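Stostlow Hand Gripper, Second Version – Review After Four Weeks
Review by Kusum Bajpai
Category: Data collection tools

I bought two pairs of the Stostlow hand gripper in August, to replace the Pelta pair I had used for most of the year. My work is recording demonstrations of household tasks, mainly with cloth, so please read this review with that in mind. If you pick up boxes and bottles all day, your opinion may be different from mine.

First, the fingers. They are the soft kind, with a hollow triangle in the middle, and they bend around the object when you squeeze. The Pelta has straight, stiff fingers, and with those I often pushed a shirt away before I caught it. With the Stostlow I can press the tips down on the cloth, close slowly, and get one layer. Two layers are also possible but you need to practice. For thick seams I still prefer the Pelta.

The pads are flat rubber and they hold cotton very well. On shiny lining they slip. I tried cleaning them with alcohol and it helped for one afternoon. Spare pads are sold in bags of 11, a strange number, and one bag should last me a long time.

The trigger is comfortable in the first hour. After that I feel it in the thumb. My colleague Ilham has larger hands and has no complaint, so I think the handle was designed for a hand like his. There is no small size in the shop. I put some tape on the handle and it is better now.

The camera mount sits firm and I did not need to tighten it again in four weeks. On the Pelta I did this every Tuesday. The camera sees both tips when they are open, also when they are closed, and this was my main reason to change. The connection to our recorder was simple, but the manual has an error in the section about time sync. If your two sides do not match, write to support and mention ticket 3254 – they will send you the corrected page.
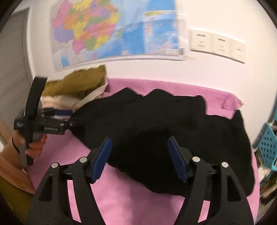

Working with two grippers at the same time is where I had to learn again. The body is longer at the front than on the Pelta, and when both hands come close over a small piece of clothing, they knock together. For a big sweater this is no problem. For socks I gave up and used one hand only. Dark clothes are harder than light ones too, but I had this difficulty with every gripper I tried, including the Tiwari, which I returned after some days.

I have now made 300 recordings with the new pair. One spring became weak and the shop changed it without asking for a receipt. Delivery of the new spring was slow.

Good: fingers, camera mount, grip on cotton.
Not so good: handle size, long front, the manual.

My rating is 4 of 5. I will keep the Pelta in the drawer for jeans and coats, and use the Stostlow for the rest. If they make a shorter body, I will buy it.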